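Indside
Home > Key storage > Key cords, rings and tags > Tandora Key Carry Set

Tandora Key Carry Set
Item no. 161
Sold by the set
In stock

Overview

The Tandora Key Carry Set keeps a working bunch of keys together and attached to the person carrying it. It has a coiled cord with a clip at one end, split rings in graded sizes, and a supply of plastic tags for marking the keys. The parts can also be bought one at a time, and they fit the rings and hooks in the Lehner key cabinets we stock.

The set is meant for people who carry more keys than fit comfortably in a pocket: building staff, school custodians, storage site managers, small landlords. For a house key and a car key it is more than you need. See the Drillbridge single ring for that.

What comes in the set

Coiled cord with belt clip, 1
Main split ring, large, 1
Split rings, medium, 3
Split rings, small, 20
Plastic key tags, red, 20
Blank paper inserts, 60
Instruction card, 1

The cord

The coil closes up against itself at rest and opens when you pull on it. At full stretch it reaches 60 inches, enough to go from a belt to a lock at eye level or down to a padlock at floor level. It pulls back when you let go, though with a heavy bunch it will hang a little longer than it does empty. That is normal and does not mean the coil is worn.

The clip fits belts up to 3 inches wide. It can also go on a belt loop or on the rail of a cart. The other end of the cord takes the main ring. Do not hang the cord by its middle turns. This opens the coil in one place and it will not close up evenly again.

The cord is for keys only. It is not a tool tether or a safety lanyard and has no load rating. Take it off before working near drills, lathes or anything else that turns.

The rings

All rings in the set are split rings in plated steel. The main ring joins the cord to everything else. The medium rings hang from the main ring and are where you divide the bunch, usually by building or by floor. The small rings join a tag to its key.

Putting every key straight onto the main ring works up to a point. Past that the keys at the back are hard to reach and the bunch will not lie flat. Two levels of rings let you swing one group out of the way and look through the rest.

New rings are stiff. Slide a thin coin or a staple remover into the split to start it. If a ring has been forced open and shows a gap when you hold it to the light, replace it. Keys work their way out through that gap.
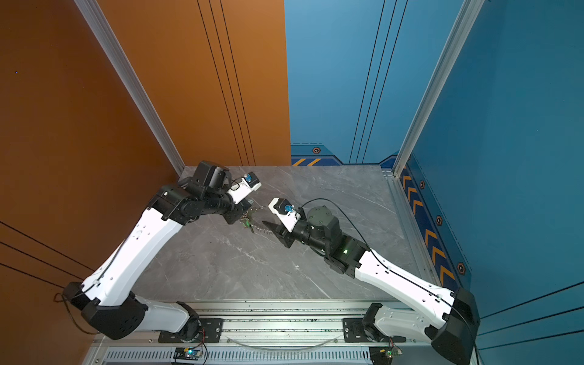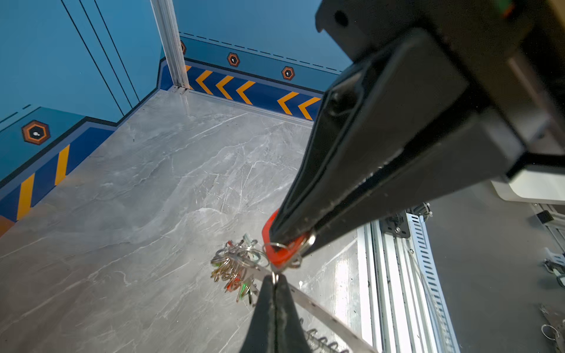 Keys bunched on a ring with a coil attached. Second view: red plastic tag on a silver split ring.

The tags

The tags in the set are red plastic with a clear window on one side and a hole at the end for a small ring. The paper insert slides in from the edge. Write on it with pencil or a fine ballpoint. Felt pen smears when the insert goes in, and it fades if the keys hang near a window.

Packs of tags in other colors are listed under Spare parts. Many customers use one color for outside doors and another for inside doors. Others give each building its own color and put the door number on the insert. Either way, write the system down and keep the sheet in the key cabinet so the next person can follow it.

We suggest a number or short code on the insert in place of a full address. If the bunch is lost, whoever picks it up will have the keys but will not know which doors they open.

Setting up a bunch

1. Lay the keys out flat on a table and try each one you are not sure of. Leave out any that do not open anything. Keep those in an envelope in the cabinet.

2. Sort the rest into groups. Brass and silver keys for the same lock can be copies of each other, so compare the cuts and do not go by color.

3. Write the inserts before you start putting rings together.

4. Join each tag to its key with a small ring. The tag should be able to turn past the key without catching.

5. Put each group on a medium ring, then put the medium rings on the main ring.

6. Clip the main ring to the cord, clip the cord to your belt and walk up and down a flight of stairs. If the bunch swings into your leg, move the clip further back on your hip.

Checking and care

Look over the rings and the cord once a month if the keys are used daily. Pay attention to the last turn of the coil at each end, where most of the bending takes place. Wipe the parts with a dry cloth. A drop of light oil on the clip spring helps if it gets slow. Keep oil off the tags, as it gets in behind the window and stains the insert.

If the coil gets tangled in the keys, unclip it from the main ring and shake it loose. Pulling on both ends draws the tangle tighter. Store the set hanging up, with the cord either unclipped or folded over the hook beside the keys.

Specifications

Cord length at full stretch: 60 inches
Belt width for clip: up to 3 inches
Ring material: plated steel
Tag material: plastic, with clear window
Tag color in set: red
Use: indoor and outdoor, not for salt water

Spare parts

Tandora coiled cord with clip
Tandora split rings, small, pack of 20
Tandora split rings, medium, pack of 3
Tandora key tags, pack of 20: red, green, blue, yellow or white
Paper inserts, pack of 60

Spare cords come with the clip fitted. The clip is not sold by itself.

Questions from customers

Will the small rings fit car keys?
Most of them, yes. Keys with a thick plastic head may need a medium ring.

Can I order the set with green tags?
Not as a set. Order the set and add a pack of green tags. The inserts are the same size for every color.

Does the cord fit the older Lehner cabinets with the short hooks?
The rings do. The cord is too bulky to hang in front of another bunch on the short hooks, so hang it on the bottom row or take it off.

How many keys can one cord carry?
It depends on the weight of the keys. If the coil hangs open while you are standing still, split the bunch in two and use a second cord.

Can the tags be engraved?
The plastic is too soft for a good result. Use the inserts.

Ordering and returns

Orders placed before noon ship the same working day. Unused sets may be returned in the original bag within 60 days. We cannot take back opened packs of tags or inserts. For orders of 20 sets or more, write to Nicanor Aguirre at the Indside order desk with the item number and the tag colors you want, and he will send a quote.

Page last revised 05/10/2018. Sets sold before February had two medium rings. The other parts are unchanged, and spares from this page fit both versions.

Related items

Lehner key cabinet, wall mounted
Lehner key log book
Drillbridge single ring
Drillbridge belt hook, no cord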